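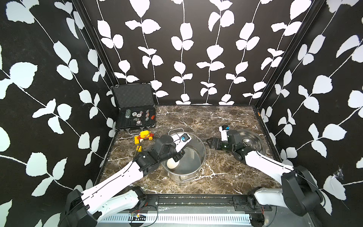 锅里有一个白色的鸡蛋，左边的手臂在锅的上方。

2023年5月，参观Hakomora的开放日

今天我用中文写日记，因为老师说，写自己真正经历的事情，进步比较快。有些词我查了词典，例如“夹爪”和“关节”。如果写错了，下次上课再改。

早上我和Zoila Tamayo一起坐63路公共汽车去Hakomora。我们在同一个公司工作，是做厨房用具的，公司叫Londoño。我们的经理Gilberto Espinoza希望我们看一看，现在的机器人能不能拿我们做的那种锅和盖子。我对这件事情没有很大的信心，但是我喜欢参观别人的工作地方，所以我很高兴地去了。

门口有人登记名字，给每个人一张蓝色的卡片。我的名字被写错了一个字母，我没有说。然后我们在走廊里等。走廊的墙上有一张很长的介绍，是英文和中文的，我慢慢地读了中文的部分，明白了一大半。Zoila去喝咖啡，回来的时候说咖啡太甜。

我们这一组一共有6个人。带我们参观的人是Wilson Ccori，他说话很慢，很清楚，这对我非常有帮助。他先讲了安全的规则：不可以把手伸到桌子上面，不可以靠在轨道上，想问问题请先举手。

我原来以为会看见一个像工厂一样的地方，结果是一张桌子。桌面是深棕色的大理石花纹，三面有黑色的墙，墙上是白色的叶子。我觉得这个墙很好看，有一点像我姑姑家的客厅。Zoila说，叶子这么多，她看久了眼睛会累。桌子的角落里有一个打开的黑色箱子，里面是扑克筹码，箱子的前面有一辆黄色和红色的玩具车。

两只手臂是白色的，夹爪是黑色的。Wilson说，今天的练习都跟锅有关系：把东西放进锅里，把东西拿出来，还有拿盖子。听起来像小孩子的游戏。可是我自己每天卖锅，我知道不锈钢的表面很亮，会像镜子一样反光，我就问他，相机看这样的表面会不会有困难。他说会的，这是他们讨论得最多的事情之一。我很满意，因为我的问题不是一个笨问题。

鸡蛋的部分让我最紧张。我站在那里不敢大声呼吸，虽然我的呼吸对机器没有影响。Zoila小声地问我，那是真的鸡蛋还是假的。我也不知道，后来我们两个人都忘记问了。现在写到这里，我又想起来，觉得很可惜。

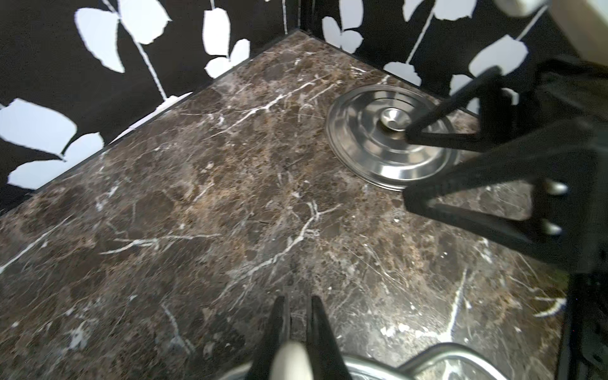
参观的人能不能自己操作手臂？
先在门口的桌子登记，下午的练习时间里每个人可以试一次，旁边必须有一位工作人员。

我登记了，Zoila没有登记。等的时间超过40分钟，但是我不生气，因为在等的时候我可以跟一位叫Hortensia Henao的女士聊天。她是教数学的，从Skarnness来，坐了很久的火车。她问我盖子上面的圆钮为什么要做成那个样子。这是我会回答的问题！我告诉她，圆的东西从哪个方向都可以拿，手指不需要找方向。她说，那么对夹爪也应该是一样的道理。我想了一会儿，觉得不完全一样，因为人的手指是软的，可以感觉到滑。夹爪的情况我没有把握，所以我没有继续说。

轮到我的时候，我动得太慢了。我一直害怕碰到锅的边。工作人员说慢一点没有关系，比太快好。我的手心出了很多汗。最后我只学会了打开和关上夹爪，还有让手臂往上走一点。可是我还是很骄傲，我给妈妈发了一条信息，她回答我：“你吃饭了吗？”

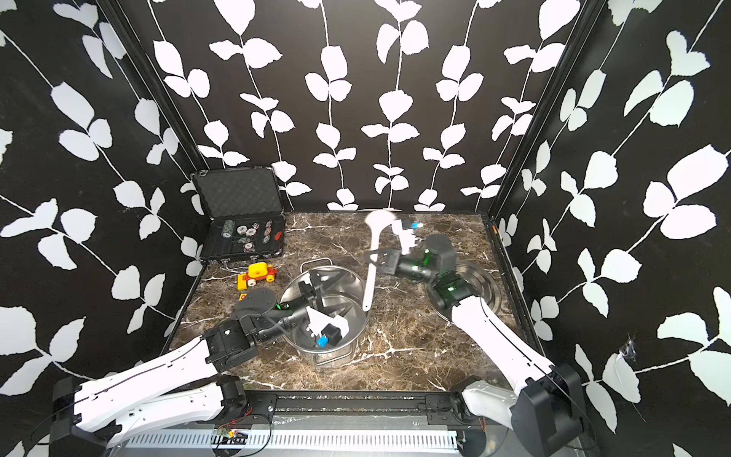
右边的夹爪拿着白色的汤勺，锅里是蓝色的小方块。

汤勺我也特别注意看了。我们公司的汤勺，柄的末端比较扁，我觉得夹爪拿扁的柄可能容易一些，拿圆的柄可能会转。我把这个想法写在本子上，准备告诉Gilberto。Zoila认为应该先把两种柄都拿来试，再说话。她常常比我谨慎，这一次我同意她。我们问Wilson，可不可以寄一些样品给他们。他给了我们一个邮件地址，说6月以后比较方便，请写给Ulises Montoya。

出来以前，我在小商店买了一个笔记本，花了40块钱，有点贵。封面上印着Wekham，我不知道这是什么意思，也许是一个牌子。纸很厚，写钢笔字不会透过去。

回家的车上人很多，我们没有座位。Zoila问我，如果家里有这样的两只手臂，我想让它们做什么。我说洗锅。她说她想让它们叠衣服，因为她最讨厌叠床单。

晚上我做了鸡蛋汤。我自己打开盖子的时候，看了自己的手指很久，想知道是哪一个手指先用力。好像是大拇指，但是我不确定。明天要给Gilberto写报告，用西班牙语写，应该会快很多。

生词：夹爪，关节，反光，把握，样品。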